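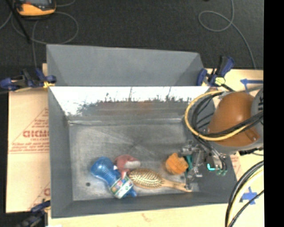

Holding deposit before a survey - normal?

Kylie Ruddock
We've had an offer accepted on a three-bed terrace in Plorneck. The agent, Paterson, wants a 700 pound reservation fee by 5 pm tomorrow to take it off the market. I haven't had a survey done yet and my solicitor is away until October. The form says the fee is refundable "subject to conditions" but the conditions aren't attached. Has anyone paid one of these? I don't want to lose the house, it has a garden and backs on to the school field.

Flotov
Don't pay until you've got the conditions in writing. Ask what happens if the survey finds something serious, if the mortgage is refused, or if the seller pulls out. We paid one on our flat and got it all back less 100 for admin, but that was spelled out on page two. Also check whether it comes off the price at completion - ours did. Someone else at your solicitor's firm should be able to read it while yours is away, so ring the office first thing.

Nusus
never paid one in 12 years of buying and selling, wouldn't start now

Plorneck Mover
Depends on the agent. Ask if the seller is paying the same amount. If they aren't, it only ties you in.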